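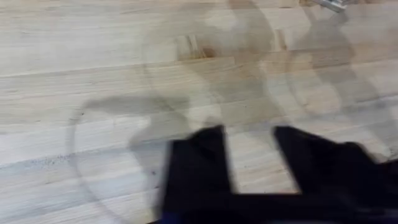 Pale strip floor, boards running left to right.

Jul 5, 2025

Sanding the back room: notes on grit, dust and lacquer

I have refinished strip floors before, and the part that goes wrong is nearly always the sequence of grits. These notes cover the back room at Clillis, where the old lacquer had worn through by the door and gone yellow under the window.

The hire shop offered two drum sanders. I took the Stovex, the heavier of the pair, with a lever that lowers the drum gradually. A machine that drops the drum by tilting the handle will leave a dip at the start of each pass unless the operator is very steady, and I am not.

First cut was 40 grit, along the boards. Some guides recommend a diagonal first cut on cupped floors. The cupping in this room was slight, so I stayed with the grain and accepted a slower job. Each pass overlapped the last by half a drum width. Second cut was 80. Going straight from 40 to anything finer than 80 leaves scratches that stay hidden until the first coat of lacquer goes on.

The edging sander took longer than the drum. It cuts across the grain wherever it is held, so the border needs the same grits as the main floor and then a light hand sanding along the boards to blend the two. Corners were done with a scraper.

Gaps were filled with resin filler mixed with fine dust saved from the 80 pass. Dust from the first cut contains old lacquer and dries too dark. I left gaps wider than 5 mm alone, as filler in those cracks out when the heating comes on. Slivers can go in next February, when the boards have shrunk and the gaps are at their widest.

Finish is Aver water-based lacquer, matt. The first coat raised the grain, as expected, and was rubbed down by hand once it had dried. Two more coats followed with a short-pile roller, always keeping a wet edge and working towards the door. I looked at the Montoya hard oil as well. It is easier to patch but needs topping up more often, and there will be a desk chair in here.

Two things to change next time. I would buy more edging discs, as they clog long before the drum belts do. I would also take the door off before starting, having sanded round it twice.

Furniture goes back in next week, with felt pads on everything. The hall is the same timber and can wait until the dust has gone from the curtains.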